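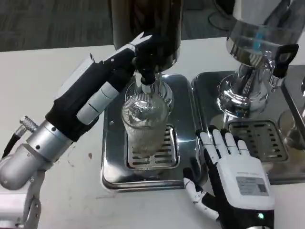

Tipps aus der Werkstatt: Getränkespender in der Robotik-AG

Zusammengestellt für alle, die montags im Kurs an der Station Zapfen arbeiten. Wer neu dazukommt, liest das bitte vor der ersten Schicht.

Aufbau

Die beiden Spender stehen nebeneinander auf dem weißen Tisch, die Abtropfschalen Kante an Kante. So muss man die Position nur einmal einlernen und kann die zweite daraus berechnen. Ein kleiner Spalt zwischen den Schalen reicht aus, um die Bahn zu verziehen. Vor jedem Durchgang mit der flachen Hand nachschieben.

Das Glas kommt mittig auf das Gitter, genau unter den Auslauf. Gerippte Gläser sind besser als glatte, die Finger rutschen weniger. Dünnwandige Gläser bleiben im Schrank.

Üben ohne Flüssigkeit

Die ersten 11 Durchgänge laufen immer trocken. Erst wenn die linke Hand den Auslauf jedes Mal sauber anfährt, füllen wir Wasser ein. Saft gibt es nur beim Wettbewerb, er klebt in den Gelenken. Die rechte Hand legt man in der Ruhestellung flach vor die Schalen, Handfläche nach unten. Gerrit hatte sie anfangs seitlich geparkt, da hing sie ständig am Kabel.

Spiegelungen

Chrom macht der Kamera Ärger. Was bei uns geholfen hat:

Deckenlicht über dem Tisch aus, nur das Seitenlicht an.
Schalen trocken wischen, Tropfen geben zusätzliche Lichtpunkte.
Die Höhe des Glasrands von Hand messen und fest eintragen. Bei uns sind es 124 Millimeter.
Keine bunten Jacken in der ersten Reihe.

Chrom und Edelstahl putzen

Warmes Wasser, ein Tropfen Spülmittel, danach mit einem Mikrofasertuch trocken reiben. Kalkflecken gehen mit verdünnter Zitronensäure weg, fünf Minuten reichen. Keine Scheuermilch. Die Gitter kann man herausnehmen und mit einer alten Zahnbürste durch die Schlitze gehen. Braune Flecken auf der Tischplatte mit Natron und etwas Wasser einreiben, kurz warten, abwischen.

Hände des Roboters

Nie nass abwischen. Ein leicht feuchtes Tuch für die weißen Teile, ein trockener Pinsel für die Fingergelenke. Kabel am Handgelenk mit genug Spiel verlegen, sonst zieht es beim Heben am Stecker. Amerley prüft die Schrauben nach jeder Stunde, wer sie vertritt, nimmt den kleinen Drehmomentschlüssel aus der roten Kiste.

Wertung

Beim Wettbewerb in Ustdale zählt ein Glas ab 70 Prozent Füllung. Verschüttetes gibt Abzug, auch wenn es in der Schale landet. Lamai führt die Liste, Werte bitte gleich eintragen.

Ersatzteile für die Spender bestellt Kobe bis Ende April. Dichtungen sind noch zwei da.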